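魔方放木桌上老打滑，底下垫什么布好？还有布上的毛怎么弄

社区问答 > 居家日常 > 桌面与收纳
浏览 1,000 · 收藏 14

Tiziana Zuccaro 提问

各位好，先说情况，赶时间写得乱，见谅。

家里一张浅色木桌，面子挺光，有木纹那种，用了几年了，上面一堆细划痕，我也分不清哪些是杯子拖的，哪些是魔方蹭的。孩子最近迷三阶魔方，放学回来书包一扔就坐那儿拧。拧完不是轻轻放，是"啪"一下拍桌上。单手拧的时候更烦，魔方搁桌上借力，一转就跑，跑到边上掉地毯里。地毯是灰的，倒是摔不坏，就是每次弯腰捡，捡得我腰疼。

试过的：
一，鼠标垫。太小，而且有股橡胶味，孩子嫌臭。
二，厨房那种硅胶垫。不滑是不滑了，但是太涩，魔方底层转不动，卡。
三，旧毛巾。毛圈勾角块，拎起来毛巾跟着走，哈哈。
四，一块灰色的绒布，有点毛毛的，带杂点那种花色，从旧毯子上剪下来的。这个手感最好，声音也小。问题是掉毛，魔方缝里全是灰毛毛，转两天就发涩。

所以想问：
绒布能不能处理一下不掉毛？还是干脆换别的？
布要铺开还是叠着用？叠着软，但是不平。
平时不用的时候这块布往哪放，总不能一直摊桌上，吃饭还要用桌子的。
桌上的划痕有没有救，不想花大钱翻新。
魔方里面的毛怎么清，要不要拆？我不会拆，怕装不回去。

预算五百以内都行，当然越便宜越好。先谢了。

补充一下：有人私信问桌子多大，没量，反正就普通书桌，靠里边有个走线的圆孔，小零件掉进去过一次，现在拿胶带封了。
再补充：桌子木头的，上没上漆不知道，买的时候卖家没说。

Roland Mellor 回答

我家两个娃都玩，踩过坑，挨个说，想到哪写到哪。

先说布。你那块绒布掉毛，八成是剪的边没锁。剪下来的毯子边是散的，越用越掉。办法：边上折一指宽，手缝一圈就行，针脚难看没关系。不会缝就用布用胶，晾一晚上。然后单独洗一遍，冷水，别放柔顺剂，洗完使劲抖，阳台上抖，别在屋里抖（我干过，别问）。晾干了用粘毛滚筒正反滚几遍，滚到纸上基本没毛了再拿去垫。我那块滚了6张纸才干净。

洗完还掉得厉害就别救了，料子本身不行。换短绒的，或者那种压得很实的毛毡，薄的就够。网上搜"桌垫 毛毡"一大把。我在一家叫Lirkholm的小店买的，一块素灰的，用到现在没起球。Womley那家也有，厚一点，我嫌厚，转的时候往下陷。

叠还是铺：看干嘛用。
拧的时候，铺开，铺平，四角别翘。
放的时候，叠着，往桌子右边一搁，拧完魔方往上面一扔，没声音。左撇子就反过来呗。
叠的时候别叠太多层，对折再对折，够了。太厚魔方站不稳，滚下来又是捡。
防布跑：布底下四个角各点一小块防滑贴，别整张铺硅胶，浪费，拿起来也费劲。

收纳：桌子侧面粘个挂钩，布搭上去，顺手。或者跟魔方放一个浅盒子里，布垫底，魔方搁上面，一端就走，吃饭的时候整盒端走。我家是盒子，娃自己会收，挂钩那个用了一阵子掉了，胶不行。

清毛：外面的，软毛牙刷，转到四十五度，缝露出来，刷。再不行用镊子夹，慢慢夹，别用针挑，会划。里面的，吹气球（清相机那种）对着缝吹，边转边吹。一般不用拆。真要拆，先拍照，拆一个角一个棱就能看到里面了，别全拆散，全拆散你装错了颜色对不上，会拧不回来的，孩子要哭。清完滴一点点魔方油，一滴，真的一滴，多了反而粘毛。

还有，贴纸的那种魔方，黑底贴彩色纸的，别用酒精擦！贴纸边会翘。湿布拧干了擦就行。白色那几面脏得最快，看着灰扑扑的，橡皮轻轻擦擦也行，我试过，别使劲。

划痕我不太懂，等别人答吧。
有个事提醒下，封圆孔别用透明胶，时间长了一圈黑的，巨难擦。买个塑料盖，几块钱，量好直径再买。

Brusska 回答

只说桌子。

浅色木面，细划痕，不深的话很好弄。先搞清楚有没有漆：桌子底下不显眼的地方滴一滴水，过一会儿看，水珠还鼓着就是有漆或者有膜，渗进去发深就是没有，或者只上了油。

有漆的：
先拿微湿的布擦干净，干透。
家具蜡，浅色或者无色的，别买深色。软布蘸一点点，顺着木纹擦，别打圈。
放一会儿，干布抛。
划痕不会消失，是变不明显。别指望跟新的一样。

没漆的：
细砂纸，400号往上，顺纹轻轻过一遍。千万别横着磨，横着磨一道比原来的还难看。
擦掉粉，上木蜡油，薄薄一层，晾够时间再上第二层。
家里有小孩的话晾的时候开窗，味道虽然不大。

贴皮的就别砂了，皮很薄，一磨就穿，穿了没得救。怎么看是不是贴皮：看桌边，桌面的纹路能不能接到侧面去，接不上多半是贴的。

深的，指甲能卡住的那种，用补色蜡条，颜色宁浅勿深。填进去刮平，完事。

总共花不了一百块。翻新那种上门的报价我问过，500起，还得搬走，不值当。

另外下次魔方别直接拍木头上，角很硬的，时间长一个个小坑，比划痕难搞多了，蜡填不住。楼上说的毛毡可以的，同意。

Lewis 回答

绒布扔洗衣机转一圈就完了呗，哪那么麻烦。我用的旧秋裤剪的，不掉毛，哈哈。

Tiziana Zuccaro 追加

谢谢各位！绒布边昨晚缝了，歪七扭八，洗了两遍，滚筒也滚了，毛确实少了，没完全没有。桌底滴了水，水珠鼓着的，那应该是有漆，打算买无色蜡先试一小块。盖子还没买，忘量直径了，晚上量。

秋裤那个孩子坚决不同意。

叠布我按对折再对折来的，就搁右手边，魔方在中间拧，目前没再掉地上。放一张桌面的图，魔方和布大概就这么摆：

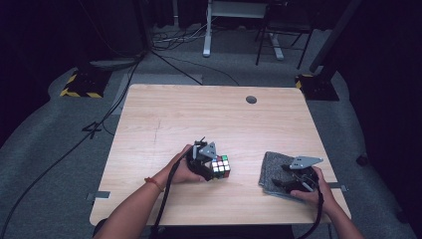 相关问题

魔方转着转着发涩，是缺油还是进灰了
毛毡桌垫洗完变形了，还能压平吗
书桌走线孔的盖子怎么量尺寸
浅色木桌上有一圈胶印，用什么擦不伤漆
粘毛滚筒哪种纸好撕，求推荐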